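Caring for an oiled wood table

Oil finishes wear faster than varnish, but you can repair them at home in an afternoon. Do it when the surface looks gray or water no longer beads on it. Mine gets a coat every February.

Wash the top with a little dish soap in warm water, wring the cloth out well, and let the wood dry overnight. Sand lightly with 240-grit paper, always along the grain. Vacuum up the dust, then wipe with a dry cotton rag.

Put on a thin coat of oil and leave it for 16 minutes. Wipe off everything that has not soaked in – a sticky top means too much was left behind. Lay used rags flat outdoors to dry, well away from anything that can burn. Crumpled oily rags can catch fire without a spark.

White rings often come out with a warm iron over a folded dish towel. Keep the iron moving and check every few seconds.

Pale wood shows spills sooner than dark wood, so test any new oil on the underside first. On a top with a light, straight grain like this one, sanding scratches that run across the lines are easy to spot. Cables can drag grit over the near edge, and that edge usually needs oil first.
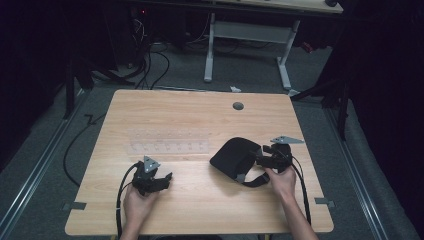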